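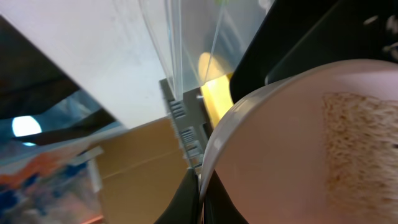 Toast on a white plate.

Reading Groups > Skukbridge > Minutes

Reading time: 4 minutes

Skukbridge Reading Group
Minutes of the meeting held Saturday, February 1, 2025

Chair: Llinos Gwynne
Present: 9 members
Apologies: 2 members

1. Minutes of the previous meeting
Approved with one correction. Under item 4, the translator's afterword was recorded as a foreword. The file copy has been amended.

2. Matters arising
2.1 The missing large-print copy of the December title has been returned to the library desk. No charge was made.
2.2 The question of whether audiobook listeners should cite chapter or time stamp was left open in the last minutes. Agreed: chapter number, with the time stamp optional.

3. Book discussed: Tumero
3.1 The chair gave a short outline. The novel follows Owen, a land surveyor, who returns to the river town of Tumero to settle the boundaries of his late father's property. It is told in 14 chapters, each headed with a bearing and a distance. The second narrator, Rekus, is a ferry operator who knew the father and whose account disagrees with Owen's on several points of fact.

3.2 Structure. Members discussed the alternation between the two narrators. The pattern is regular until chapter 7, where Rekus speaks twice in succession. One member took this for a printing error and checked it against the library's other edition, which has the same order. The majority view was that the break is deliberate and marks the point at which Owen stops writing in his field book. A minority held that the book gives no evidence for this and that the chapter is simply too long to have been printed whole.

3.3 Chapter headings. It was asked whether the bearings can be plotted. One member had done so on graph paper and circulated the sheet. The line does not close. The member allowed that the error might be in the plotting, as magnetic and true bearings are not distinguished in the text. The sheet is attached to the file copy of these minutes.

3.4 Reliability. Owen dates the flood to the spring after his mother left. Rekus puts it before. Members compared the passages and could not reconcile them. The chair noted that the ferry license described in the opening chapter carries a date that supports Rekus. It was objected that only Rekus describes the license.

3.5 Language. The surveying terms were found heavy in the first third. Two members skipped them. Others considered that the terms drop away as Owen's interest in the work declines, and that a reader who skips them will miss this. The dialogue was generally praised, the courtroom section less so. The judge's speech was described as a summary of the plot for readers who had lost their place.

3.6 Ending. Opinion was divided. The sale of the ferry is reported in one sentence and the buyer is not named. Those in favor found this in keeping with the rest of the book. Those against felt that the buyer's identity had been raised as a question too often to be dropped.

3.7 Vote. Recommended to other groups: 7 for, 2 against. A note on the small type in the paperback is to go with the recommendation.

4. Future titles
4.1 The short story collection proposed in December was deferred. The library cannot supply enough copies.
4.2 It was proposed that books of more than 400 pages be given two meetings. Agreed for a trial period ending with the summer break.
4.3 Members are asked to send suggestions in writing, with author, page count and whether the book is in print. Suggestions lacking a page count will not go on the list.

5. Conduct of discussion
The chair asked that page references be given with the edition. Time was lost under item 3.4 when members were reading from different printings. Agreed: chapter first, then page.

6. Any other business
6.1 One member asked that the minutes give less plot. The chair replied that absent members had asked for more. No change.
6.2 The discussion sheet for the next title will be sent out by email in February.

Minutes taken and circulated by the chair.

Comments

marginalia_j
3.3: I replotted the bearings treating them all as magnetic. Still doesn't close, but the gap is smaller. Will bring my sheet.

Peg
Sorry to have missed this one. Could the vote in 3.7 show that absent members weren't polled? I would have been a third against, mainly for the courtroom.

hb_reader
The license is mentioned by Owen too, near the end of chapter 9, when he goes through the desk. He doesn't give the date. Suggest 3.4 be corrected.

L. Gwynne
Checked, and hb_reader is right. Correction will be put under item 1 at the next meeting.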